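Section 4: Setting up the Druveck snow stake and reading your first winter

Read this section before you take anything out to the site. The brochure that came in the box says the stake can be "installed in minutes by anyone". It can be pushed into the ground in minutes by anyone. Whether the readings mean anything afterwards is another matter, and most of what follows deals with that.

The Druveck measures snow depth with a downward-looking sonic sensor on a cross arm, and ground and air temperature with two probes. It was put together for people who want to keep a record of a glacier forefield, a high pasture or a snow patch without hiring anyone. It does not measure how much water is in the snow. It does not measure whether a glacier is growing or shrinking. If somebody in your group intends to claim either of those from the depth readings alone, please show them Section 9.

4.1 Choosing the site

1. Visit the site once in late winter, before you buy fixings. A place that looks flat and open in August may sit under a drift in February.

2. Look for ground where the snow lies at an even depth for several paces in every direction. Push a probe rod in at a dozen spots and write the depths down. If they differ by more than a hand's width, move on.

3. Keep away from boulders, huts, fences and the foot of any slope. Wind scours one side of an obstacle and piles snow on the other, and your stake will faithfully record the obstacle.

4. Check who owns the land and get the permission in writing.

5. Mark the chosen spot with a cane and take a bearing from two fixed points. A satellite position from a telephone is good enough to find the cane and no good for saying later that the stake hasn't moved.

Caution: do not site the stake below a slope that avalanches, even a small one. The mast will not survive, and whoever goes to fetch the data may not either. Slope maps help, but the coarser ones smooth over short steep banks. Ask people who work there in winter.

Note on height: the sensor range given on the label is 4 metres. We would not trust the last part of it. In falling snow the echo weakens and the unit starts returning flakes in mid-air as if they were the surface. Plan for a deepest snow well short of the label.

4.2 Fixing the mast

1. Dig or drill the base hole while the ground is free of frost. On bedrock use the Haltard anchor plate, sold separately. On loose moraine use the long ground tube that comes with the mast.

2. Drive the tube until the painted band is level with the ground. If it stops early you have hit a stone. Pull it out and try a little to one side. Do not cut the tube down to suit.

3. Slide the mast into the tube and tighten the collar by hand, then a half turn with the spanner.

4. Check the mast is upright with a level held against two sides. Do this again after you have fitted the cross arm, as the weight always pulls it over a touch.

5. Fit the guy lines. The maker calls these optional for sheltered sites. We have yet to see a sheltered site above the tree line, so fit them.

6. Measure from the face of the sensor straight down to bare ground. Measure it three times and write all three figures in the site book, along with who held the tape.

That last figure is your zero. Every depth the unit reports for the rest of its life is worked out by taking the measured gap away from it. An error of a few centimetres in the zero puts the same error in every reading you will ever make, and no later cleverness with a spreadsheet will show you it is there.

Note: grass is not bare ground. Standing grass gives the sensor a false surface until the first heavy snow flattens it. Trim it within a circle as wide as the sensor is high, or accept that your autumn readings are worthless and say so in the record.

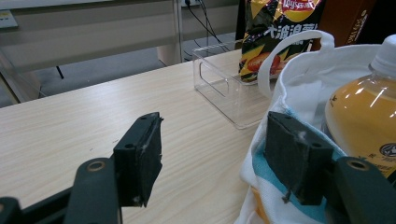 4.3 Placing the temperature probes

1. The air probe goes inside the white louvred shield on the north side of the mast. Leave the shield's lower plates clear of cable.

2. The ground probe goes into the soil a finger's length down, two paces from the mast. Metal conducts heat, and a probe buried against the tube tells you about the tube.

3. Run the ground cable through the armoured sleeve. Marmots and foxes chew the plain sort.

4. Wait a full day before believing either reading.

Caution: the small naturally ventilated shield reads too warm on still, sunny days over fresh snow. Light comes up off the surface from below and the louvres were designed for light from above. The maker's leaflet gives a figure for this error that we have not been able to repeat, and our own test site at Trirkum gave a larger one. If you are comparing your readings with those of a proper weather station, leave out calm bright days until you know how your own shield behaves.

4.4 Setting the logger

1. Fit the batteries. Use lithium cells. Alkaline ones go flat in cold weather no matter what the packet promises.

2. Hold the green button until the light blinks twice.

3. Set the clock to universal time and leave it there. Do not change it in spring. Half of the muddled records sent to us are muddled by exactly one hour.

4. Choose a reading interval. The logger can manage one a minute. Snow seldom changes in a minute, and a full memory in January is a poor reward for your trouble. One reading an hour suits nearly everyone.

5. Enter the zero from step 6 of 4.2.

6. Enter the site height. If your map and your telephone disagree, use the map and note the difference.

7. Press the green button once to start. Stay for two readings and compare both with the tape.

The logger corrects the depth for air temperature, because sound travels more slowly in cold air. It does this with the air probe, so a probe that reads wrong will give you a wrong depth too. Internally the unit works in kelvin and adds 273 to the Celsius reading. Some older units, bought second-hand, show the kelvin figure on the screen. This is not a fault.

Note: the unit reports depth to the nearest millimetre. That is the number of digits on the display and has very little to do with how well the depth is known. A fair working figure is two centimetres either way on a calm day, and worse in wind. Please round before you publish.

4.5 Visits during the winter

1. Go once a month if it is safe. Carry the site book and a probe rod.

2. Do not walk under the cross arm. Footprints there will be in your record until the next fall.

3. Take four depths by hand, one on each side, two paces out. Write down each one, then the sensor reading, then the time.

4. Knock any rime off the sensor with a gloved hand. Never scrape it with a tool.

5. Copy the memory to the card. Check that the copy opens before you clear anything.

If the hand depths and the sensor differ by more than the working figure, do not adjust the sensor to match. Write both down and carry on. Drita Hoxha, who looked after the Trirkum stake for its first seasons, altered the zero twice in one winter to make the numbers agree and then spent the summer trying to undo it. She asked us to put that in the manual.

4.6 What your first winter can and cannot tell you

You will be tempted to draw a line through it. One winter has a start, a peak and an end, and any of those may be early or late for reasons that have nothing to do with the next one. Two winters are no better. We would want to see a decade of readings from the same mast, with the same zero, before listening to anybody's view on a trend, and we would still ask about the grass.

Be wary too of joining your record to an older one. Many valleys have a hand-kept series somewhere in a drawer. The one at Nedeljković's hut stops in 2000, and it was read from a board nailed to the lee side of the wall. Laid next to the first readings from a mast in the open, it seems to show the snow vanishing. What it mostly shows is a drift behind a hut. Waltraud Kröger, who typed the old books up for us, found that the board had been moved at least once as well, with no note of where it stood before.

None of this means the snow isn't changing. There is good evidence on that from long and carefully kept series. It means that your stake, in its first year, has nothing to add on the question, and will only have something later if the dull parts of this section were done properly.

4.7 Before you leave the site

Mast upright, checked on two sides.
Guy lines tight, pegs below the surface.
Zero written in the site book and entered in the logger.
Clock on universal time.
Cable sleeve buried along its full length.
Two readings compared with the tape.
Grass trimmed, or noted as not trimmed.
Photographs taken looking north, east, south and west, with the mast in each.

If any line is not done, leave it blank in the book and finish it on the next visit. Battery changes and storing the unit over summer are dealt with in Section 5.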